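This site uses cookies to remember your settings. Accept | Manage

Search units, handouts, staff... Go

Inventory and Stock Control, Week 4: Reorder points and safety stock

Okay, last week we got through the basic order quantity and most of you survived. This week is the question I like better: when do you place the order? It's the one your boss will ask you at 4 pm with the supplier's phone line about to close.

Start with demand during lead time. Say the Karkley warehouse sells 18 cartons of hinges a day and Vinon takes four days to deliver. Multiply them and you get 72 cartons, so if demand never wobbled and the truck never ran late, you'd reorder the moment the shelf count hit 72. Lovely. I've never worked anywhere like that (I did three years at a hardware distributor, and the truck from Vinon had its own ideas about the calendar).

So we add safety stock. Put in 20 cartons as a cushion and the reorder point becomes 92. Write that formula somewhere you'll find it again: average daily demand times lead time, plus safety stock. Keep your units straight! Every year I mark papers that multiply a daily figure by a lead time in weeks.

The simplest version of all this is the two-bin system. You work out of the front bin, and when it's empty you order and start on the one behind. The back bin has to hold your whole reorder point, cushion included. 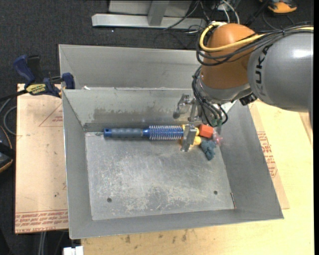
One of last year's group wrote in the unit forum that two bins are fine for washers but hopeless for anything seasonal, as the back bin is sized for an average month and October at a garden supplier is no such thing. Fair point, and I've pinched it for the tutorial. You can resize the bins, of course, but then somebody has to remember to do it.

For the tutorial, have a go at the Grirnine case. They carry almost 300 lines, and Akgül has just stretched its lead time from four days to six. Work out the new reorder point for the hinges, same demand, same cushion, and bring your working. Calculators are fine, phones in bags please.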